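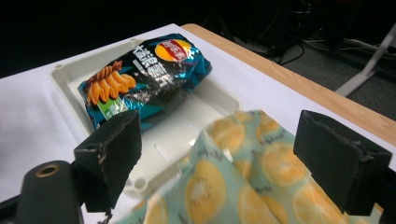
*Fedo fingers on printed cloth, chip bag in the tray behind.*

# Fedo hand-held gripper and the Xolalpa training recipe

Fedo is a hand-held gripper for recording manipulation demonstrations without a robot. Closska sells it as a kit together with Xolalpa, a training recipe that turns the recordings into a policy for an arm fitted with matching fingers. The claim in the Xolalpa report is that deformable objects can be handled from wrist-camera video alone, with no depth sensor and no force sensing in the fingers. This review covers both the hardware and that claim.

We used the kit at Ranside for two months on tabletop pick-and-place with cloth and flexible packaging. The final dataset had 1,813 demonstrations after filtering.

## Hardware

The fingers are chunky black blocks with flat inner faces. They suit fabric well. A fold brought between them stays bunched, and the flat faces spread the load enough that thin cloth does not slide out at one corner. They are less good on anything thin lying flat, where the width of the block becomes the problem. A chip bag with no raised crease is hard to start on. With a crease, it is easy.

Wear shows early. The edges scuff and the corners pick up small chips and scratches from contact with trays and tabletops. We saw no effect on grasping, but the camera sees the fingers in every image, and a policy trained on clean fingers is being shown something slightly different later on. We did not replace ours during the study. Anyone planning a longer one should record which set was used for which session.

Fixings go into brass threaded inserts in the housing. These held up through repeated removal of the camera bracket, with no stripped threads. The bracket itself has too much play when the screws are only finger-tight, and a small change in camera angle is enough to spoil the calibration. Use a driver and check before each session.

Weight is acceptable for short sessions. Operators began to get sloppy on release before they complained of fatigue, so we went by the release error in the logs when scheduling breaks.

## Recording

Recording starts and stops from a thumb switch. Pose is estimated from the video after the fact, and this is the weakest part of the kit. A plain white tabletop gives the tracker little to work with. A textured background helps, and so does leaving the table edge in view, but when a cloth is lifted close to the lens it hides most of the useful features at exactly the moment the pose matters. Most of our rejected demonstrations failed there.

The filter that removes bad tracks is strict and does not say why it rejected a file. We would prefer a reason code. As it stands, the operator learns only that a take was lost, usually well after the objects have been put away.

Reflective film was less trouble than expected. Metallic snack bags throw bright highlights that move with the camera, and we assumed these would be tracked as if they were fixed points. The outlier rejection dealt with nearly all of them.

## The method

Xolalpa's main idea is to weight training frames by how much of the view is filled by the held object. Frames where the object covers most of the image are down-weighted for position and up-weighted for finger opening. The reasoning is that a camera looking into a handful of cloth knows little about where the table is but a good deal about the grip.

We trained with and without the weighting on the same data. On rigid objects there was no difference we could separate from noise. On cloth, the weighted policy released in the right region more often, and it stopped making the small sideways drift during carry that the plain policy showed in most trials. On bags the gain was present but smaller.

The report also says the recipe is usable from around 300 demonstrations per task. Our results support this for a single cloth in a fixed starting area. They do not support it for mixed objects. With cloth and packaging on the table together, the smaller dataset gave a policy that approached the right item and then hesitated above it, opening and closing the fingers without committing. The full dataset removed most of this.

Two things in the report deserve caution:

- Placement success is scored by whether the object ends up anywhere inside the target area. A cloth draped over the rim counts. Under a stricter rule, our figures dropped noticeably while the ranking of the methods stayed the same.
- All of the report's evaluation uses the same lighting as the training data. We dimmed the room lights for one evaluation session and the policy became late in closing – not badly, but enough to miss thin folds.

## Software and documentation

Installation was uneventful. The training scripts run as supplied, and settings are in one readable file. The calibration page is out of date and shows an earlier camera bracket. Support from Closska answered our question on this within the week and sent the correct drawing.

## Verdict

The fingers and housing are good, the bracket needs a revision, and pose tracking needs both a revision and better error reporting. The frame weighting does what the report says on fabric and costs almost nothing to add to an existing pipeline, so groups that already own a different hand-held gripper can try it without buying this one. For a new setup aimed at cloth, we would buy Fedo again. For flat packaging, we would wait for narrower fingers.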